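A thread for people who ask me about Skarwood, the island where I spend every June. I write it slowly, so please be patient with my English.

1/ You cannot fly there. You take the ferry from Eston, two sailings a day, and the crossing is 4 hours. The morning boat is calmer. Sit on the left side if you want to see the seals.

2/ Buy the ferry ticket on Etix before you travel. The office in the harbor opens late and the Friday boat is often full.
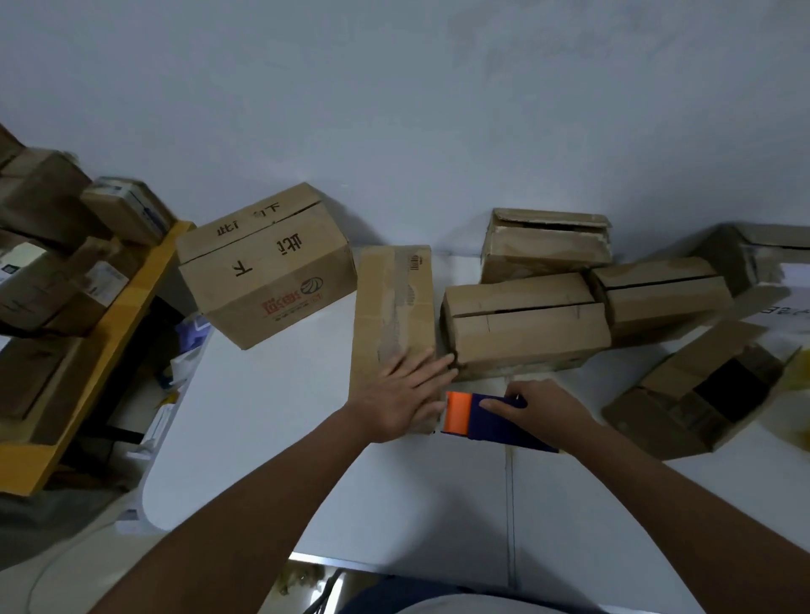
3/ The island has 676 inhabitants and one real village. I always stay at Pension Pellegrini, behind the church. It has 9 rooms, simple and very clean. The breakfast is smoked fish, dark bread and a cheese I have not found in any other place.

4/ The best walk goes along the north cliffs to the old lighthouse. The path is narrow in two places, and with strong wind I would not take small children. Bring water. There is no shop after the village.

5/ For swimming, go to the small bay under the school. The sand is gray and the water is very cold, even in summer, but I go in each morning and I feel like a new person.

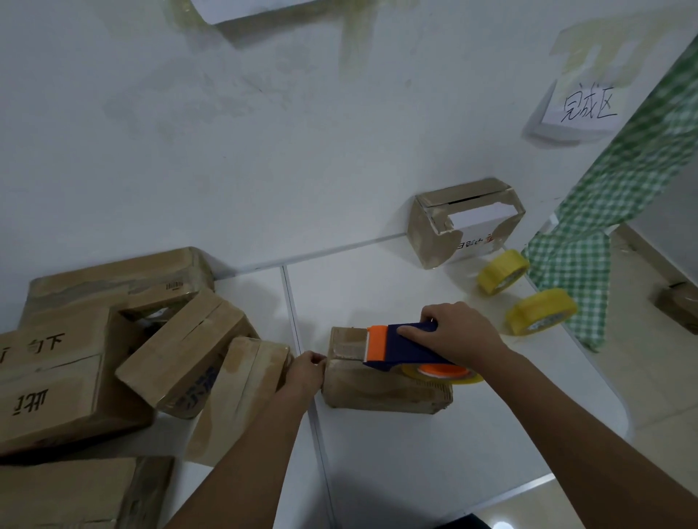
6/ Many of you wrote me the same question: can I bring my car?
It is possible, but I don't recommend it. The island has one paved road and you can rent a bicycle next to the pier for the whole week.

7/ My friend Hélène Gosselin went last year for a weekend and she says it was too short. I agree with her. Stay four nights if you can, because fog can stop the boats for a day.

8/ Tomorrow I will write about where to eat in the evening. There are two places, and one of them closes when the cook goes fishing.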